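The Drornau Engagement

My aunt has followed the stars of Wumbei for as long as I have been alive, and she follows them the way other people follow the weather, which is to say every morning before coffee and again at night in case anything has moved in. So when the young actress from "Nustine" put up a video of herself twirling on a hotel balcony with a ring on her finger, I heard it first from my aunt, who called at ten to six on a dark November morning and said only, "Well, she's gone and done it."

I asked who had gone and done what. I was standing in my kitchen in one sock.

"The ring," said my aunt. "It's the drummer's ring. I'd know it anywhere."

Now, I should explain that my aunt had been against the drummer from the start. She had wanted the girl to marry the leading man, the tall one with the sad eyebrows, and she had put twelve years of steady hoping into it, beginning back when the two of them were child actors selling soup on television. She had clippings. She had a drawer for the clippings, and when the drawer filled up she moved her tablecloths out of the one beneath it.

I told her I would come over after work, and I did, with a lemon cake from the bakery by the station, because there are kinds of bad news that go down better with lemon.

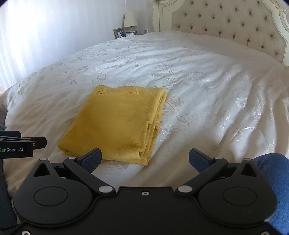

My aunt was in the spare room, where the signal was best, going through the video one second at a time on her old tablet. She had me look at the balcony railing and the mountains behind it, and she told me, quite correctly as we later learned, that it was the Hotel Jivum up in Drornau, where the drummer's band had played all summer. The clip had 3,873 comments already and she meant to get through every one. I sat down on the edge of the big bed, careful of the yellow knit blanket folded on top of the white comforter, and cut the cake on my knee while she read aloud. Some people were thrilled. A man with a parrot for a picture wanted to know where the shoes were from. A great many people, it seemed, had been hoping for the tall one with the eyebrows, and as she went along my aunt's voice got softer and softer, the way it does in church.

"There are a lot of us," she said at last.

"There sure are," I said.

She ate her cake then, and had a second slice, and told me something I had never heard in all my years of visiting that house. When she was young she had been engaged herself, for one spring, to a man who played the trumpet at dances. Everybody had wanted her to take the boy from the hardware store. Her mother wanted it, the neighbors wanted it, and the lady at the post office used to say so out loud while she weighed the packages. My aunt gave the trumpet player his ring back on a park bench and then didn't marry the hardware boy either, out of pure temper.

"Was he any good?" I asked. "On the trumpet?"

"He was terrible," she said. "Oh, but he loved it so!"

She picked up the tablet again and watched the girl spin around on that balcony, laughing, with her hair blowing into her mouth, and this time she let it run all the way through. Toward the end you could hear somebody off to the side tapping out a beat on what must have been the railing, and I saw my aunt's foot start to go along with it.

After a while she asked me how a person went about leaving a comment. I showed her where to press. She typed with one finger, and it took her most of the time I needed to wash the plates, and when I came back she was holding the thing out at arm's length to check her spelling.

"Congratulations to you both," it said. "Tell him to keep practicing."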